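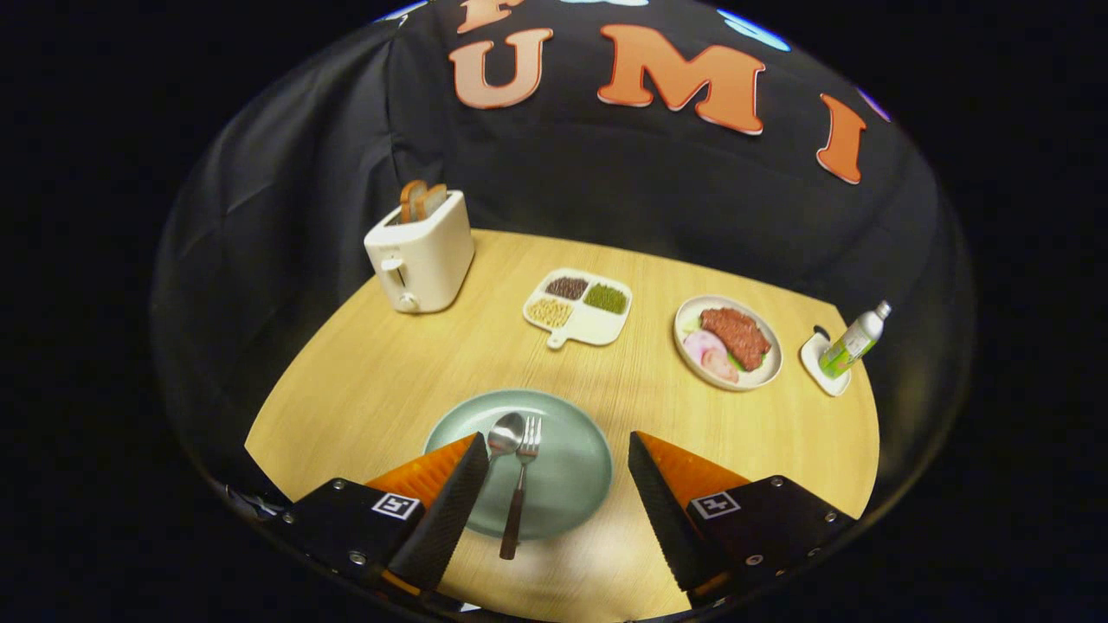 Gripper fingers over a plate holding a spoon and fork, with a toaster behind.

Istby has suspended table-setting trials at its Biltarport site after a gripper failed to release a fork on command in September. The fingers stayed closed for 13 seconds, and the operator used the emergency stop. There were no injuries.

An inspection traced the fault to a worn connector. Akari, which supplies the control software, will add a release check before trials resume. Nearly 300 earlier runs are under review.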